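Plorndale Knitwear Care Collection: Read Me

Release 2. Maintained by the Melitz Textile Study Room.

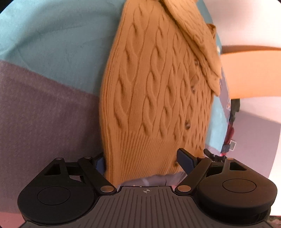 Should a heavy cardigan be hung or folded for storage?
Folded. The weight of a thick knit pulls on the shoulders when it hangs for a long time, and the body of the garment may grow longer than the maker intended.

Overview

The Plorndale collection is a set of 3,100 written records on the storage, handling and repair of knitted clothing. The records cover 146 garments, most of them cardigans and pullovers in everyday use. The collection is intended for wardrobe departments, small museums, clothing libraries and households that keep knitwear through more than one season.

The mustard cable-knit cardigan is entered under "Cardigans, cabled." Its raised cables run in vertical columns and end at a finely ribbed hem band. Readers looking for advice on similar garments should begin with the entries on folding, then consult those on ribbing.

Contents

The records are divided by garment type and then by task. A garment may have several records, as each period of storage or repair receives its own entry. The main fields are as follows.

garment_type: the common name of the garment, in the singular.
color: a plain color word. Trade names for shades are not used.
stitch: the main pattern of the knit, such as cable, rib, moss or plain.
edge: the finish at the hem, cuff or neck, where recorded.
fiber: taken from the sewn-in label. The field is left blank if the label is missing.
task: folding, airing, washing, mending, packing or inspection.
notes: free text, in the words of the person who did the work.

Terms

"Cable" refers to any pattern in which groups of stitches cross to form a rope-like column. "Hem band" refers to the lower edge only; bands at the wrist are entered as cuffs. Earlier records used "welt" for both, and these have been changed throughout.

Folding and packing

Cabled garments are laid face down, with the fronts closed and the sleeves crossed over the back. The body is then folded once across the middle. A second fold is permitted for long garments – a roll of acid-free tissue should be placed inside it. Heavy pieces go at the bottom of the box and nothing is stacked on top of raised stitches for more than one season.

Ribbed bands are left relaxed. They should not be stretched flat to match the width of the body.

Sources

The earliest records were copied from the card index of the Rennie Clothing Library. Those on mending were supplied by the Lilska workroom, where the notes were kept by hand and typed later. Spelling has been corrected, but the wording of the notes has been left alone.

Known limits

Cotton and linen knits are poorly covered. Washing records often omit the water temperature and should not be used as the only guide for a garment without a label. Color words were chosen by different people, so "mustard," "ochre" and "gold" may overlap.

Changes in this release

The edge field was added. Duplicate airing records from Rennie were removed in May. The folding notes for children's garments are still under review and will be included in the next release.

Use and corrections

The records may be copied for study and for non-commercial work, with credit to the Melitz Textile Study Room. Corrections should be sent in writing to the study room, giving the garment type, the task and the wording proposed.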